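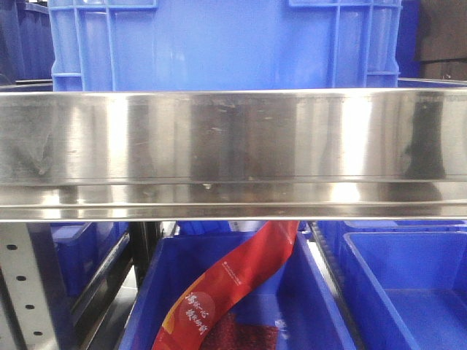 Friday at Voltevance: the Rolla open house

I finally got myself to the Rolla open house! I signed up back in April, forgot all about it, and then a reminder popped up while I was eating lunch. Voltevance rents out a picking package called Rolla (arm, gripper, software and somebody to come set it up), and our stockroom at Kubiak has been begging for help for ages, so off I drove, 112 miles each way.

Getachew Dinsa ran the tour. He's their setup guy, and he was great about my dumb questions. The thing I liked most is that you don't have to buy special shelving. Rolla works off plain blue bins and crates on steel racks, pretty close to what we already have, and he said most customers keep their own. You tell the software what lives in each bin, do a teaching session, and then it starts asking for help whenever it isn't sure. I'd love to know how often that is in real life – the sales sheet is a little quiet on the subject.

We got to the gripper next, and I parked myself there way too long. It's a simple two-finger one. I kept asking about shapes that are flat on one side and round on the other, because half our stock is like that, and Getachew said those take more teaching than plain boxes but don't cost extra.
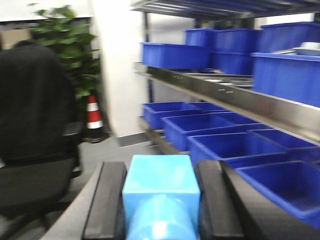 The gripper with a light blue block between its fingers.

Okay, money. The base rental is $1200 a month, and the teaching visit is another $400 per product family. Lilibeth Castillo from their customer side walked me through it with a calculator, which I appreciated. Our catalog runs to 746 items, so how they define a "family" matters a whole lot to me! She promised to send the actual wording. They also sell a stock-tracking add-on called Floneo, and I passed on that for now (we just switched systems last year and my crew would mutiny).

The other thing I wanted to talk about was surfaces. Our packing counter is slick and things slide all over the place, so I asked Lilibeth if we'd need a mat

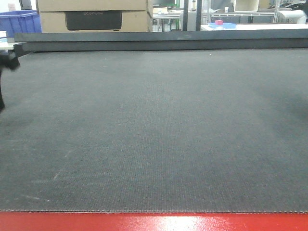

or whether the arm could put stuff down right on the bare counter. She said bare is fine for boxes, but she'd want a textured mat for anything small, and we can buy our own as long as it lies flat. Good, one less thing on the invoice.

I've asked for a two-week trial in our back aisle, and I'm waiting to hear on dates. Parking at their place is awful, by the way, so if you go, use the side lot and get there before ten.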